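Ticket: finger pads + spare gripper, budget for August
Site: Galladville
Opened by: Octavian Sandu
Assigned: Domnica Bălan
Status: waiting on quote

Need a decision on pads before I send the August order. Covering on the fingers is tearing near the tips, pale stuff underneath coming thru. Cushion job on the round chair is what we run most so thats what I'm budgeting against. 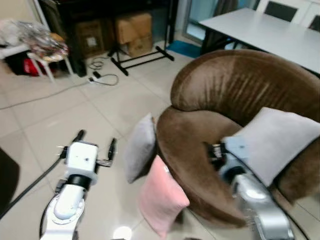 Cushion task, both arms, brown armchair.

Options so far:
- Valine replacement pads, sold in packs of 6. Pack is 300. No lead time given, asked twice.
- complete spare gripper from Naltness, up to 2000 depending on mount. Wont confirm until we send the flange drawing.
- re-wrap what we have. Cheap, but somebody has to do it and I dont want it to be me again

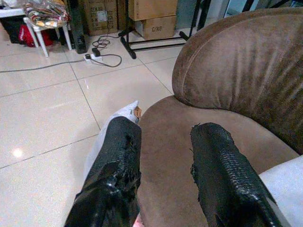
My preference is 2 packs now and hold the spare gripper for next budget. Pads come out of consumables, no sign-off needed. Gripper is capital so it goes through the long form and that will not be done by August.

Update, Domnica: ok with 2 packs. Don't re-wrap, thickness comes out different on each finger and then the close position has to be set again. Can you get shipping as a separate line - last time it was buried in the unit price and accounting bounced it.

Update, Octavian: asked for shipping separate. Flange drawing sent to Naltness anyway so we at least have a number on file.
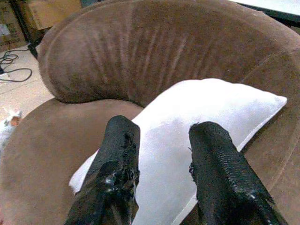 Do we need to buy pads for both arms at the same time?
Depends on wear, but order for both. Mixed old and new pads is fine for a short while, a second shipping charge isn't.

Still open: lead time from Valine, firm price from Naltness. Will chase Saturday if nothing by then. Leave ticket open pls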